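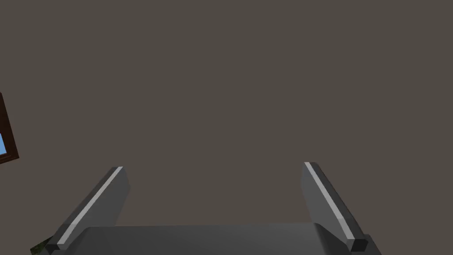

September 2021

Went to the Malholm tonight for the first time since they closed it. The play was Fawzy, the one about the dockworker and his brother, in the new translation. I had a seat on the side, row F, and they had left the seat next to me empty. Masks on the whole way through. My glasses fogged for most of the first act and I gave up and took them off for the long speech.

I want to get down what I thought before I read what anyone else thought.

The set is a kitchen with two doors and a sink that works. The brothers come and go by the left door and the mother only ever uses the right one. I didn't notice this until after the intermission, when she went to the left door, put her hand on it and then went back and sat down. No line covers it. In the script I have at home there is a stage direction at that point that just says she gets up. So the director put that in, or the actress did, and it was the best thing all night.

The first act is too long. The scene at the union hall has 5 men in it and they all talk at the same speed. I could not have said which one was the cousin. The translation doesn't help. It has them all swearing in the same way, and people who have worked together for years don't do that, they each have their own word. My father's was "blast" and he used it for everything, including good news.

The younger brother was better than I expected. I saw him in July in that outdoor thing in Wotville, where he shouted over the traffic for an hour and a half, and I had more or less written him off. Indoors he hardly raises his voice. When he reads the letter he reads it badly, stumbling, as a man would who doesn't read aloud much, and then he folds it up too small. The older brother was fine. He does a lot with his shoulders.

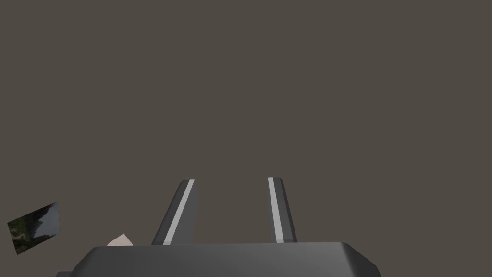
The ending I am less sure about. In the old version the lights go down on the mother alone at the table. They have added a last scene, maybe two minutes, where the older brother comes back in a suit and speaks to us directly about the night of the accident. He tells us what he saw. I didn't want him to. The whole evening had been built on people not saying it, and we all knew by then. The woman in front of me was crying, though, so it worked on somebody. I may have been tired.

The house holds close to 1,000 when it's full. It was nowhere near that, and the upper balcony was roped off. The applause sounded thin at first and then people started stamping, which I haven't heard there in years. They came out for three bows. The actress who plays the mother kept looking up at the balcony.

Program was a single folded sheet. I've put it in the box with the others.

Walked to Treson Street for the bus and just missed the 9 – waited 20 minutes with a couple arguing about whether the sink was plumbed in or fed from a tank. He said a tank. I think he's right, you could hear it slow down by the end.

Home late. Ate toast standing up. I should look at the old translation tomorrow and see if the men in the hall really do sound different in that one or if I have made that up. Also call about the boiler, and take the library books back before they fine me again.

It runs two more weeks. I might go again and sit in the middle.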